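About Trerkex

Trerkex supplies robotic hands and the recording kit that goes with them. We are based in Kadgate and have been trading for four years. Most of our customers are university departments, small automation firms and colleges that want a working hand on a bench without building one themselves.

What we supply

Our main product is the Havlow kit. It contains a five-fingered hand, a wrist mount, a control box and the software to run them. The hand can be fitted to an arm you already own, or we can supply the two together. Kits are sold outright or hired by the month. The shortest hire is 2 months.

We also sell spare fingertips, cables and mounting plates. These are kept in stock at Kadgate and normally go out the next working day. Finger joints are replaced here in the workshop, so the hand has to come back to us for that. Please send it in the case it arrived in.

The Ichikawa software is included with every kit. It records what the hand is doing and plays the movement back. A licence covers one control box and does not run out. Updates are free for as long as you have the kit.

How we test

Every model is tried on household things before it goes on sale. We keep a store of 70 objects for this, bought from ordinary shops or brought in from home. Some are easy to hold. Others have thin handles, small knobs or soft sides, and those take up most of our time.

Tests are done on a table with a cloth over it. A typical layout has a black pot with a carrying handle, a toy brick, a red booklet, a roll of packing tape with a paper cup standing in it, and a tall orange tub with a red lid. The operator works through the objects, and the layout is changed between runs.

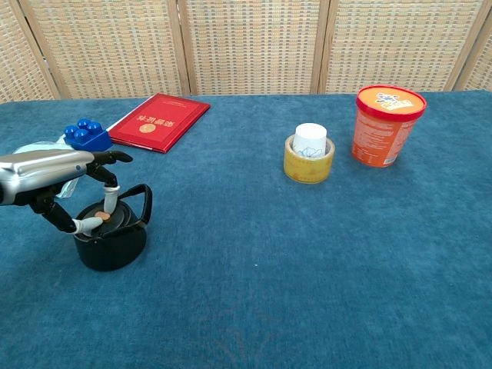

Trials and visits

You can book a trial at Kadgate before you order. A trial lasts half a day and you are welcome to bring your own objects, up to the size of a large saucepan. Please tell us beforehand if anything is made of glass. We do not test with hot liquids or sharp blades.

If you cannot travel, we can run the trial for you and send the recordings. Post your objects to us with a note of what you want done with each one. Return postage is added to the bill.

Servicing

We ask for kits to come in for a service after 1,000 hours of use. The control box keeps the count and shows it on the start-up screen. Hired kits are serviced at no charge.

The workshop is open Monday to Friday, and closed for the last week of August.

Page updated Oct 10, 2025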